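Moved out of the Paveo Street apartment last month and spent a full evening working out where old electronics are supposed to go in Sesville. Writing it down in case it saves you the evening. 1/9

The curbside bins take none of it. No cables, no chargers, no phones, no computers. Items left next to the bin stay there, and the city can fine you $30.

The county drop-off on the east side takes computers, monitors and printers from residents. Bring a utility bill or a lease. The limit is 400 pounds per visit, and they do weigh the car.

TVs are separate. Flat screens go to the same counter. Tube sets need an appointment, and the next open slot I was offered was in February.

Desktop towers can go in whole. If you want to sell parts first, take the processor and memory out at home. They won't let you open a case on the lot. 5/9
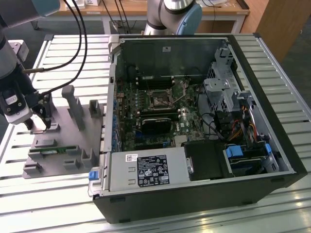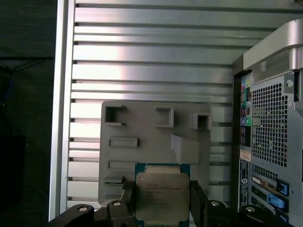
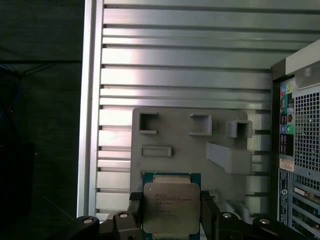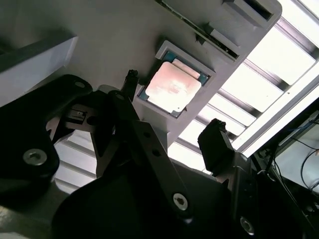 Photos: Drukino

Drives are the part to think about. The county does not wipe them and says so on the form you sign. I pulled mine and took them to Hajji, the repair shop by the bus station. They shred while you wait and give you a receipt.

Batteries: tape the ends, put each one in its own bag, hand them to the person at the counter. Don't leave them inside a laptop if the laptop opens easily. Swollen ones go to the hazardous waste window around back.

Selling is slower than you'd think. I listed a monitor, two keyboards and a box of cables. The monitor went in a week. I ended up giving the cables to a neighbor who wanted one of them and took the whole box.

Hours changed this summer. The county page still shows the old ones, so call first. The new sheet on the door is dated July 30, 2022. Last car is let in 30 minutes before closing. 9/9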